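Desk of the Month: Clearing the Decks at Oakley

Regular readers will remember that in January we asked the Oakley office to put fewer things on its desks, and that Oakley responded by buying more desks. We have since tried again, with a smaller request and lower hopes. Each table was to be taken back to bare wood, wiped, and then furnished only with what a person would need to get through a morning's work. Everything else was to go on the shelf, in the drawer, or home.

The rule about lamps caused the most grief. The original draft from Skanorus (they did our floor plan, and have had opinions ever since) allowed no lamps whatsoever, on the theory that the ceiling provides. The ceiling does provide, in the way that a school cafeteria provides. After a short and unusually well attended meeting, lamps were let back in, one per table, small ones only, and they have to be switched on now and then to prove they're earning their spot. 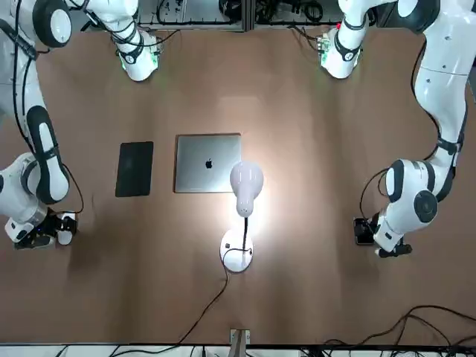 The other allowances went through with less fuss. You may have a laptop. You may have a tablet if you can say with a straight face what you do on it that you don't do on the laptop. You may have your phone, which we know perfectly well you were going to have anyway. Mugs are permitted on the understanding that a mug is a thing that leaves again. Paper is limited to 6 sheets, a figure that came out of a long negotiation between the people who wanted none and the people who print their email.

Plants were put to a vote and the vote was close. Plants stay, on the windowsill, where they can see what they did.

What we hadn't planned for was how much of the clutter had no owner. Ristumico, who supply our storage, sent over a stack of bins with room for 300 small items apiece, and we filled the first one before lunch with adapters. Nobody has owned up to the adapters. There was also a stapler with somebody's initials scratched off it, two left-hand mouse pads, and an instruction booklet for an Isidard label maker we don't appear to have. If you have the label maker, please bring it back, and while you're at it please label the bins.

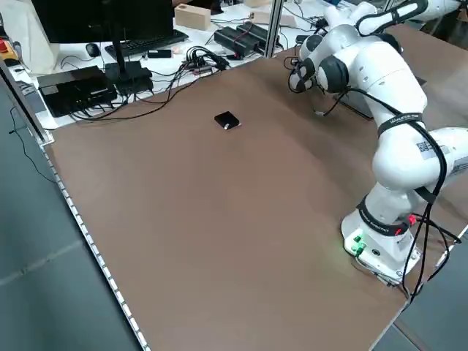

Cables are a separate matter and we would like to be realistic about them. The budget for the whole tidy was $2000, and the first quote we got for routing everything neatly under the desks was also $2000, so you'll appreciate that a choice had to be made. We bought the bins. As a result the brown table is now very nearly a showpiece, with one flat black square left out on it, while the white desk behind has its monitor, its keyboard and a tangle of black cable that has already started over the far edge of the brown one. Under the new rules a cable belongs to the desk it's plugged into and must be called home by that desk. We'll be writing to the white desk separately.

A few practical notes before the next round. Wipe the brown tables with a damp cloth and nothing stronger. The lemon spray under the sink is for the kitchen counter and leaves a film that picks up every sleeve in the building. Chargers can stay plugged in overnight if they're in use, but a charger with nothing on the end of it is a cable, and will be treated as one.

The inspection will be gentle. We'll come by with a bin, look at your table for a moment, look at you for slightly longer, and move along. Anything unclaimed goes on the shelf by the copier until the next newsletter, after which it's up for grabs. The adapters are already there. Please take at least one.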